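Physics Books and Self-Study > Mechanics and Waves

Thread: Which vibrations and waves text after a first mechanics course?

tamarisk_lane
I finished a first-year mechanics book over the winter (Newton, energy, rigid bodies, a bit of central forces) and want to do waves properly before I go anywhere near quantum. Working alone, evenings only. I have calculus and I can solve a second-order linear ODE without looking it up. I have not done Fourier series.

I've narrowed it to two. One is Diekmann, Vibrations and Waves, the Londar edition, 450 pages. The other is Bellamy's Oscillating Systems, which is shorter at 333 pages and half the price second-hand. Has anyone worked through either from start to finish? I care more about the problems than the prose.

kettering_b
Diekmann, no question. Ilse Diekmann taught the course for years before she wrote it up and you can tell from the order of the problems. Each set starts with two or three you can do from the text and then goes somewhere you didn't expect. Chapter 6 on coupled oscillators is the best treatment I've read at that level. She does two masses, then three, then N, and lets N go to infinity to get the string. By the time you see the wave equation you already know what the solutions look like.

Bellamy just writes the wave equation down in chapter 3 and separates variables.

oldphase
I'll argue for Bellamy. The Diekmann route is nice if you have a lecturer dragging you along. On your own, the N-mass algebra takes a fortnight and a lot of people stop there. I did, the first time. Bellamy gets you to standing waves on a string in the first sixty pages and you can go back for the discrete version when you want it.

Also the Bellamy has answers to every problem. Diekmann gives answers to the odd ones and no working.

kettering_b
A fortnight is not long for the thing the rest of the subject hangs on.

oldphase
It is if you've got a job and two hours a night.

Marit77
Does the Diekmann assume matrices? I looked at the contents page on the publisher's site and there's an "Appendix B: Eigenvalue problems", which suggests you need them before chapter 6.

kettering_b
You need 2x2 and 3x3 determinants. Appendix B is enough if you've never seen an eigenvalue. For the N-mass case she guesses a sine solution and checks it, so there is no big matrix to deal with.

tamarisk_lane
Thanks both. I can do determinants. How does each one handle damping and driven oscillators? My mechanics book did it in four pages and I never felt I had it.

oldphase
Bellamy is good there. Complex exponentials from page one, power absorbed, width of the resonance, Q defined three ways and shown to agree for light damping. There's a problem on the half-power points that I've set for my own students.

kettering_b
I'll give him that, the resonance chapter is better than hers. Diekmann does the whole thing in sines and cosines first and repeats it with complex numbers after, and it drags.

quarterwave
Can I put in a word for Ranstead? Nobody seems to use it now. It's out of print but the library copies are everywhere, 362 pages, small format, blue cloth. It treats dispersion before reflection -- odd on paper, but it works well. Group velocity comes out of adding two cosines with nearby frequencies and then he does deep water waves as the worked case. I've never seen it made that plain anywhere else.

The weak part is impedance. He defines it for the string and then again for sound and never says why it's the same idea.

Marit77
Ranstead has a lot of misprints. There's a sign error in the reflection coefficient in the section on joined strings. If you take the heavy-string limit with the formula as printed, the pulse comes back the right way up from a fixed end.

quarterwave
Fixed in the second printing. Check the back of the title page.

Marit77
Mine is the second printing. The formula is fixed in the text but the answer at the back still uses the old one.

quarterwave
Just had it off the shelf. You're right, the answer is wrong in mine too.

tamarisk_lane
So that makes three books. I don't want to buy three. If I got Bellamy and borrowed the Diekmann for chapter 6, would the notation match well enough?

oldphase
Nearly. Bellamy writes the time dependence as exp(i omega t), Diekmann as exp(-i omega t). It flips the sign of the phase lag in the complex amplitude, and once you take real parts everything agrees. Write it on the inside cover and you'll be fine. His gamma is half of her gamma too, so his amplitude decays as exp(-gamma t) and hers as exp(-gamma t/2). I'd write that one in bigger letters.

kettering_b
The gamma thing has caught me more than once. For what it's worth I'd still go the other way round: own Diekmann, borrow Bellamy for resonance. You'll want her chapters on Fourier series and on waves in two dimensions later, and his stop short. He does the rectangular membrane and mentions the circular one in a footnote.

halfpint_of_stout
Is there a solutions manual for the Diekmann? I've heard of one by Carola Hagedorn but can't find it in any shop.

kettering_b
It isn't a manual. Hagedorn wrote a set of notes to go with the course, with full working for chapters 1 to 6 and hints for the rest. They get passed around as a scan. Quality is good up to the end of the coupled oscillators and then she assumes a lot.

halfpint_of_stout
Thanks. That would cover the part people get stuck on, at least.

oldphase
If those notes are easy to come by then I'd soften what I said. My trouble with chapter 6 was having no way to check the normal mode amplitudes. I had the frequencies right and the ratios upside down for days.

wullari_reader
Different suggestion. Whatever you pick, get hold of the Wullari problem collection as well. It's only problems, grouped by topic, with short answers. The section on beats and modulation has the kind of question Diekmann leaves out, where you're given a measured trace and have to work back to the two frequencies. I did it alongside Ranstead and it filled most of the gaps.

Not for a beginner on its own, mind. There is no text at all between the problems.

Marit77
Seconding Wullari, with the warning that the hard ones aren't marked. Number 14 in the strings section (mass at the midpoint of a stretched string, find the first few modes) took me a weekend. The odd modes need a graph of a tangent curve and it doesn't tell you that. The even ones don't see the mass at all, which I should have spotted in a minute.

tamarisk_lane
Right, decision made. I've ordered the Diekmann, I'll get the Bellamy out of the library for damping and resonance, and I'll look for the Hagedorn notes when I reach the coupled oscillators. Ranstead can wait till I get to dispersion. I'm hoping to be through the first half by January.

One last question before I start. Should I learn Fourier series first from a maths book, or trust hers? It comes straight after the continuous string, and she seems to get through convergence in a page and a half. I don't mind taking that on faith for now but I'd like to know if it hurts me later, say with the plucked string, where the shape has a corner in it.

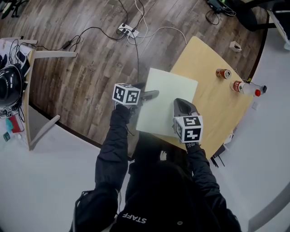 quarterwave
Trust hers. The plucked string is the first worked case and the coefficients fall off as one over n squared, so the series behaves itself even with the corner. What you lose by skipping convergence only shows up with the square pulse, where the partial sums overshoot at the jump, and she has a problem on exactly that near the end of the set. Do that one with a computer, plot the first few sums and you'll have as much as you need until you meet Fourier transforms.

kettering_b
Agreed on that. Do the struck string as well, even though it's an even-numbered problem with no answer. Assume the hammer is narrow and gives the string a velocity but no displacement at the start. Post your coefficients here when you get there and one of us will check them.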